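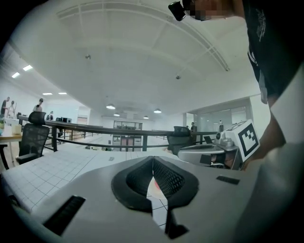 Chantal Paquette 님은 타일 바닥에 의자를 둘 거면 바퀴부터 바꾸라고, 매트는 그다음에 사도 늦지 않다고 했습니다. 제가 지난번에 매트부터 사겠다고 썼더니 달린 댓글입니다. 그래서 매트를 샀고, 지금 다시 글을 쓰고 있습니다.

타일 바닥 2층, 난간 옆에 둔 메쉬 의자가 자꾸 굴러갑니다
분류: 사무실·작업실 > 바닥과 의자
글쓴이: 난간옆자리

저희 작업실은 Rajput 건물 2층입니다. 바닥은 흰색 사각 타일에 회색 줄눈이고, 한쪽은 벽 대신 짙은 색 금속 난간이 길게 지나갑니다. 난간 너머는 아래층까지 뚫려 있습니다. 계약할 때는 개방감이 좋다고 들었습니다. 개방감은 정말 좋습니다. 볼펜도 개방되고 지우개도 개방되고, 지난달에는 제 점심 영수증도 개방되어 1층 분이 주워다 주셨습니다. 그분이 이제 제가 뭘 먹는지 다 아십니다.

문제는 의자입니다. 등받이 높은 검은 메쉬 의자들이고 머리받침과 팔걸이가 달린 것도 있습니다. 앉아 있을 때는 불만이 없는데 일어나면 살짝 밀려서 난간 쪽으로 갑니다. 퇴근할 때 책상에 넣어 두어도 청소하고 나면 또 난간 앞에 가 있고, 아침에 오면 의자들이 나란히 아래층을 내려다보고 있습니다. 저보다 먼저 출근해서 멍하니 있는 것 같아 기분이 묘합니다.

그리고 소리가 납니다. 줄눈을 지날 때마다 덜그럭거리는데, 전화하면서 의자를 옮기면 상대방이 지금 기차 안이냐고 묻습니다. 아래층에서도 들린다고 합니다. 1층에서 올라온 분이 아주 예의 바르게 "볼링을 치시는 건 아니죠?"라고 하셨습니다.

지금까지 해 본 것을 적습니다.

테니스공에 칼집을 내서 바퀴에 씌웠습니다. 초등학교 교실에서 보던 그 방법인데, 바퀴가 아니라 의자 다리에 쓰는 방법이었습니다. 한 번 굴렸더니 공이 빠져서 난간 아래로 갔습니다. 1층 분께 다시 사과했습니다.

요가 매트를 깔았습니다. 바퀴가 파묻혀서 의자가 아예 안 움직입니다. 목적은 이룬 셈인데 책상에 다가갈 수도 없습니다. 팔을 최대한 뻗어서 타자를 치다가 사흘 만에 걷었습니다.

Lusska 투명 의자 매트를 샀습니다. 이게 댓글 무시하고 산 그 매트입니다. 소리는 확실히 줄었습니다. 그런데 매트가 타일 위에서 통째로 미끄러집니다. 전에는 의자가 난간으로 갔는데 이제는 의자와 매트가 같이 갑니다.

궁금한 점은 이렇습니다. 바퀴를 바꾸면 이 문제들이 한꺼번에 풀리는지, 바꾼다면 무슨 바퀴를 사야 하는지, 그리고 매트를 바닥에 고정할 방법이 있는지입니다. 타일은 건물 것이라 못을 박거나 본드를 바를 수 없습니다. 난간 앞에 뭘 세워야 한다면 무엇이 좋을지도 알려 주세요. 의자를 바꾸라는 답은 사양합니다. 산 지 얼마 안 됐고, 허리는 좋아졌습니다.

Ayman Gaber

비슷한 바닥에서 오래 일했습니다. 길게 쓰겠습니다. 퇴근 전에 읽지 마시고 퇴근하면서 읽으세요.

먼저 바퀴입니다. 사무용 의자에 기본으로 달려 오는 바퀴는 딱딱한 플라스틱인 경우가 많습니다. 카펫 위에서는 그게 잘 굴러갑니다. 타일 위에서는 너무 잘 굴러가고, 줄눈마다 바닥을 때립니다. 기차 소리의 정체가 그겁니다. 바깥쪽이 우레탄이나 고무로 된 것을 찾으세요. 쇼핑몰에서는 '마루용', '하드 플로어용', '소프트 휠' 같은 이름으로 팔립니다. 손톱으로 눌렀을 때 조금이라도 들어가는 느낌이 있어야 합니다. 상품 사진만 보고 말랑한지는 알 수 없으니 후기에서 "조용하다"보다 "뻑뻑하다"는 불평을 찾으세요. 남이 뻑뻑하다고 별점을 깎은 바퀴가 선생님께는 맞는 바퀴입니다.

지름도 보셔야 합니다. 큰 바퀴일수록 줄눈에 덜 빠집니다. 다만 바퀴가 커지면 의자 높이가 올라가니 책상과 팔걸이가 부딪히지 않는지 미리 확인하세요. 저는 확인을 안 했습니다. 그래서 한동안 팔걸이를 책상 밑에 끼우려고 의자를 제일 낮게 내리고 턱을 책상에 올린 자세로 일했습니다. 집중은 잘되더군요.

꼭 재야 하는 것은 축입니다. 의자에서 바퀴를 하나 빼 보세요. 의자를 눕히고 바퀴를 잡아 똑바로 당기면 대개 나옵니다. 안 나오면 좌우로 조금씩 돌리면서 당기시고, 그래도 안 나오면 다리와 바퀴 사이에 납작한 드라이버를 넣고 살살 벌립니다. 다리가 플라스틱이면 힘을 아끼세요. 나온 막대의 굵기를 자로 재지 말고 버니어 캘리퍼스로 재세요. 제 의자는 11mm일 거라고 믿고 주문했다가 왔다 갔다 배송비만 냈습니다. 나사로 돌려 끼우는 방식도 있으니 막대에 나사산이 있는지도 보시고요. 나사식과 끼움식은 서로 안 맞습니다. 맞을 것 같아도 안 맞습니다.

다음은 굴러가는 문제입니다. 말랑한 바퀴로 바꾸면 많이 얌전해지지만 바닥이 기울어 있으면 결국 갑니다. 바닥부터 확인하세요. 수평계가 없으면 500원짜리 동전을 굴려 보라는 사람도 있는데, 동전은 줄눈에 걸려서 아무 데나 갑니다. 게다가 댁의 바닥에서는 난간 아래로 갈 테고, 1층 분은 이제 용돈까지 받게 됩니다. 휴대폰 수평계 앱을 평평한 판자 위에 올려 놓고 방향을 바꿔 가며 재세요. 휴대폰을 바닥에 그냥 놓으면 카메라 튀어나온 부분 때문에 세상 모든 바닥이 기울어져 있습니다.

바닥이 난간 쪽으로 기울었다면 잠금 바퀴를 쓰세요. 종류가 둘인데, 발로 레버를 누르는 것과 사람이 일어나면 저절로 잠기는 것이 있습니다. 사무실에서는 뒤쪽이 낫습니다. 레버식은 처음 일주일만 씁니다. 그다음에는 레버가 있다는 사실도 잊어버리고, 한쪽만 잠긴 채로 빙글빙글 도는 의자가 됩니다. 자동으로 잠기는 것은 상품 설명에 '무부하 시 제동'이라고 적혀 있는지 보세요. 반대로 앉으면 잠기는 물건도 있습니다. 미용실용으로 나오는 것들이 그런데, 책상 앞에서 쓰면 요가 매트 시절이 돌아옵니다.

매트 이야기를 하겠습니다. 쓰시는 제품을 정확히는 모르지만, 투명 매트에는 밑면에 돌기가 있는 카펫용과 밑면이 매끈한 마루용이 따로 있습니다. 돌기 있는 것을 타일에 깔면 썰매가 됩니다. 매끈한 것이라면 뒤집어서 밑면을 물걸레로 닦고, 바닥도 닦고, 둘 다 완전히 말린 다음 다시 까세요. 먼지 한 겹이 생각보다 미끄럽습니다. 그래도 밀리면 러그 밑에 까는 미끄럼 방지 그물을 잘라서 네 귀퉁이와 가운데에 넣습니다. 전면에 다 깔면 매트가 울렁거립니다. 양면테이프는 타일에 자국이 남을 수 있으니 나가는 날 건물주와 긴 대화를 나누고 싶지 않다면 참으세요.

매트를 깔 때 가장자리가 줄눈 위에 딱 걸리지 않게 놓는 것도 해 보시길 권합니다. 모서리가 줄눈 홈 위에 뜨면 거기만 말려 올라오고, 말려 올라온 곳에 꼭 발이 걸립니다.

마지막으로 난간입니다. 사진의 난간은 위에 납작한 가로대가 있고 아래쪽에도 가로대가 하나 있고, 세로 살이 일정한 간격으로 서 있는 모양이네요. 의자야 못 지나갑니다. 제가 걱정하는 건 의자가 아니고 사람입니다. 머리받침까지 있는 의자는 뒤로 기대라고 만든 물건인데, 난간에 등을 대고 한껏 젖히는 분이 꼭 나옵니다. 자리 배치를 바꿀 수 있다면 의자를 난간에서 떼고, 바퀴 의자를 밟고 올라서는 일은 그 근처에서 절대로 하지 마세요. 형광등은 사다리로 갈면 됩니다.

난간 앞에 세울 것은 낮고 무거운 것이 좋습니다. 긴 벤치형 수납장이면 의자가 거기서 멈춥니다. 단, 어린아이가 드나드는 곳이면 밟고 올라갈 수 있는 물건을 난간 앞에 두면 안 됩니다. 그 경우에는 바닥에 낮은 턱만 만드세요. 저는 Amell에서 고무 턱을 사서 썼습니다. 높이가 39mm인데 의자는 서고 사람은 넘어갑니다. 처음 며칠은 사람도 섭니다. 발끝으로요.

볼펜과 지우개가 떨어지는 것은 그 턱으로 같이 해결됩니다. 영수증은 바람 문제라 제 분야가 아닙니다.

줄눈혐오자

의자를 바꾸세요.

농담이고, 위에 분이 다 쓰셔서 저는 줄눈만 쓰겠습니다. 줄눈이 깊게 파여 있으면 바퀴를 아무리 좋은 걸로 바꿔도 덜그럭거립니다. 손가락으로 타일에서 줄눈으로 쓱 밀어 보세요. 걸리는 느낌이 크면 줄눈이 닳은 겁니다. 건물에 얘기해서 보수해 달라고 하면 됩니다. 저희는 얘기했더니 "원래 그런 디자인"이라고 했습니다. 닳아 없어지는 디자인이 있는 줄은 처음 알았습니다.

임대라서 손을 못 대면 의자 다니는 길만 매트를 까는 게 맞습니다. 방 전체에 깔려고 하지 마세요. 제가 조각 매트로 전체를 깔아 봤는데 73장 들어갔고, 그중에 자르지 않고 들어간 건 가운데뿐이었습니다. 칼질하다가 주말이 갔습니다. 타일은 네모고 매트도 네모인데 왜 안 맞는지는 지금도 모릅니다.

청소는 바퀴에 감긴 머리카락부터 빼세요. 그거 감기면 바퀴 하나가 안 돌고 끌리면서 끼익 소리가 납니다. 뜯는 건 실밥 따개가 제일 잘됩니다. 가위는 바퀴를 깎아 먹습니다. 빼낸 것은 보지 말고 바로 버리시고요.

그리고 흰 타일이면 검은 고무 바퀴는 피하는 게 좋아요. 싼 고무는 자국이 남습니다. 저는 바닥에 제 하루 동선이 다 그려져 있었는데, 책상과 커피머신 사이가 제일 진했습니다. 팀장님이 보고 한참 서 계셨습니다. 회색이나 반투명 우레탄이면 덜 남습니다. 이미 남은 자국은 멜라민 스펀지로 문지르면 웬만큼 지워지는데, 광이 나는 타일이면 광도 같이 지워질 수 있으니 구석에서 먼저 해 보세요.

Fullness

저는 그냥 의자를 책상 다리에 묶고 퇴근합니다. 자전거 자물쇠 남는 걸로요. 12년째 한 번도 안 굴러갔습니다. 비밀번호를 잊어버려서 하루 서서 일한 적은 있습니다.

근데 바퀴 대신 고정발(글라이드) 파는 거 아시나요? 바퀴 빼고 끼우면 그냥 보통 의자가 됩니다. 안 굴러가요. 소리는 의자를 끌 때만 납니다. 대신 그 소리가 좀 큽니다.

난간옆자리 (글쓴이 덧붙임)

답 감사합니다. 일단 Ayman Gaber 님 말씀대로 바퀴를 하나 빼 봤습니다. 똑바로 당겼더니 나오지 않아서 좌우로 돌렸더니 나왔고, 동시에 저도 뒤로 넘어갔습니다. 난간과는 반대 방향으로 넘어갔으니 배운 것이 있습니다.

매트는 뒤집어 보니 밑면에 돌기가 잔뜩 있습니다. 포장지를 다시 꺼내 보니 '카펫용'이라고 꽤 크게 적혀 있네요. 자국 얘기를 듣고 바닥을 봤더니 제 자리에도 희미하게 길이 나 있습니다. 다행히 커피머신 쪽이 아니고 난간 쪽입니다. 이건 의자가 낸 길이라고 우길 생각입니다.

회색 우레탄 바퀴를 주문하려고 합니다. 제 의자 하나만 먼저 바꿔 보고 괜찮으면 나머지도 바꾸겠습니다. 자동으로 잠기는 것은 바닥을 재 보고 정하려고요. 판자가 없어서 도마를 가져왔습니다. 난간 앞 턱도 건물에 물어봤는데 월요일에 답을 준다고 했습니다.

혹시 캘리퍼스를 어디서 빌릴 수 있는지 아시는 분 계신가요. 자로 재니까 11mm 같기도 하고 아닌 것 같기도 합니다.

Ayman Gaber

철물점에 그 바퀴를 들고 가세요. 재 달라고 하면 재 줍니다. 장갑이라도 하나 사 드리고 나오시고, 11mm 같아 보인다고 거기서 바로 주문 버튼 누르지 마세요. 저도 그랬습니다.

줄눈혐오자

카펫용 매트는 중고로 올리세요. 저희 새 사무실이 카펫입니다.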